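# Getting a holiday let ready between guests

I've had the cottage at Kudach for a good few years now and I still forget the bin liners. So I'm writing my changeover routine down, partly for Mi-kyung Ji, who is taking over the cleaning in March, and partly for anyone else who lets a place out and has four hours to turn it round.

**Beds first, always.** Strip everything the minute you get in and put the first load on before you've even taken your coat off. I own three full sets for each bed – one on, one in the wash, one in the cupboard – and life got much calmer when I bought the third. White cotton, 400 thread count, nothing fancier. I tried the 800 once and it took an age to dry and creased like mad.

Tie each set up inside one of its own pillowcases before it goes in the cupboard. You grab one bundle per bed and you're done, no hunting for the missing fitted sheet with your head in the airing cupboard (been there!).

**The kitchen.** Open every drawer. Guests are lovely but they put the potato peeler in the oddest places, and the next lot will message you at nine at night asking where it is. Check inside the oven, the microwave and the kettle. If the kettle's furry, half fill it with equal parts white vinegar and water, boil, leave it an hour, then rinse and boil twice with fresh water.

Fridge smells: wipe the shelves with a spoonful of bicarb in warm water and prop the door open with a tea towel while you do upstairs. Just don't forget to shut it again. I did, and came back to a puddle right across the floor.

What I leave in the cupboard:

- salt, pepper, a small bottle of oil
- tea, coffee, sugar
- dishwasher tablets, one for each night plus a spare
- two new sponges and a clean cloth
- a roll of bin liners (see above)

**Bathrooms.** Do the mirror last or you'll only splash it. For limescale round the taps I soak kitchen roll in vinegar, wrap it round and leave it while I do the beds. Keep vinegar off marble or any natural stone though, it'll mark it. And never mix it with bleach.

**Sockets, bulbs, batteries.** Walk round and switch on every lamp. I keep a shoebox of spare bulbs and remote batteries under the stairs, and press the test button on the smoke alarms while I'm at it.

**The key safe.** Change the code every time. Fiifi Aryee, who lets the flat at Birard, uses the last four digits of the guest's phone number and they never forget it, so I've pinched that.

**Last job, the table.** Wipe it with a barely damp cloth, going along the grain, and dry it straight off so you don't get rings. Then set out the welcome folder and whatever you're leaving as a treat.

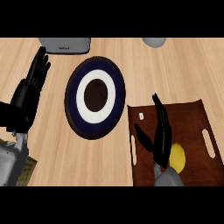
Then I go out, lock up and come straight back in by the front door as if I'd just arrived with my suitcase. You notice all sorts that way – a cobweb over the coat hooks, a stale whiff from the drain, the mat on upside down. Fix those, leave the hall light on, and take the rubbish with you.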